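Bustavholm Open

The Bustavholm Open is a tennis tournament for women played each spring on outdoor clay courts in the coastal town of Bustavholm. It is held in the last full week of April and consists of a singles draw of 32 players, a doubles draw of 16 pairs and a qualifying event over the two days before the main draw. The tournament is run by the Bustavholm Lawn Tennis Club, which kept its original name after its grass was dug up.

History

The club held its first open competition as a two-day event for players from the surrounding district. Entry was by post and matches were the best of three short sets. Players from further away began to enter once the railway timetable allowed a return journey on the same day, and the event was lengthened to a full week.

The grass courts drained badly and play was often lost to standing water. They were replaced with clay in two stages, the lower courts first. For one season the early rounds were played on clay and the last two on grass, an arrangement that was unpopular with the players and was not repeated.

A sponsorship agreement with Avari, a maker of sports bags, paid for a new clubhouse roof and a covered stand. During the agreement the event was known as the Avari Bustavholm Open. The older name came back when the contract ended. The 2020 tournament was cancelled, and the following year's was moved back from its usual place in the calendar, with qualifying starting on May 6, 2021 and no spectators admitted to the outer courts.

Venue

There are seven clay courts at the ground, five of them used for matches and two kept for practice. The main court, named Benítez Court after the family who gave the land, has seats for 2000 people. Court Two has a single bank of benches along its eastern side and holds up to 1000. The remaining courts have standing room only.

The clay is a mixture of crushed brick laid over a base of clinker and limestone. It is watered before the first match of the day and again between matches, and the lines are brushed at the end of each set. The ground lies close to the sea, and wind is a regular feature of play, particularly at the northern end of Benítez Court. Floodlights were fitted on the two largest courts, and evening matches may start no later than 20 minutes past eight. 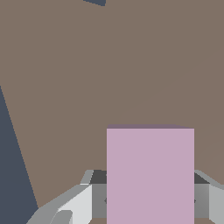 Format

All singles matches are the best of three sets, with a tie-break at six games all in each set. Doubles matches use a deciding tie-break of ten points in place of a third set. Eight players are seeded in the singles and four pairs in the doubles.

Of the 32 singles places, 24 go to direct entrants by ranking, four to qualifiers and four to wild cards. One wild card is always given to the winner of the Pludinico Cup, an under-18 competition held at the same ground in the autumn. A player who has to withdraw after the draw has been made is replaced by a lucky loser from the final round of qualifying.

Trophies

The singles champion receives a shallow silver bowl, which stays at the club, and a smaller copy to keep. The doubles champions receive a pair of engraved plates. Names of past winners are painted on boards in the clubhouse entrance, with the grass and clay years listed separately.

Attendance

Entry is free during qualifying. From the first round onwards tickets are sold by the day, and 100 seats on the main court are set aside each morning for residents of the town. The final is normally played on a Sunday afternoon, after the doubles final.

Related articles
Pludinico Cup
Benítez Court
Clay court
Lucky loser
Wild card (tennis)
Sport in Bustavholm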